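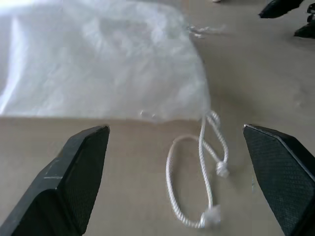
How to share a packing bench with robot arms

226 shares | 16 comments

Start with the bag. Management will want to start with the racket, as rackets photograph well, but a thin plastic bag with a drawstring will eat your afternoon. At Duvitden we repack returned sports gear, 2,810 items last year, and the bags were always the slow part for people too.

1. Sort the cords first. Put knotted ones in their own pile and give that pile to a person.

2. Keep one item on the go. The arms can hold a racket by the end while you deal with the next return slip.

3. Write down every time you step in. Our log was long, and it got us a second chair. 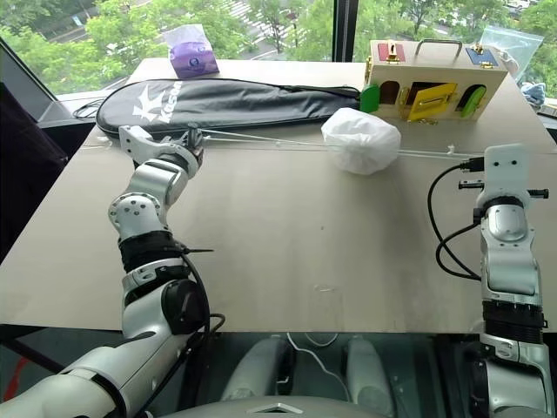

Tokarz, 2nd August

4. Settle the job titles early. Ours went from "packer" to "cell attendant" in April. The pay took longer to hear the news.

5. Rotate. An hour of watching a gripper think about a bag is more tiring than packing, and your hands get stiff from doing nothing.

6. Agree on who can press stop. Our answer is anyone, including the guy from Bostska who fills the snack machine.

Leave the tissues within reach. Hay fever hasn't been automated yet.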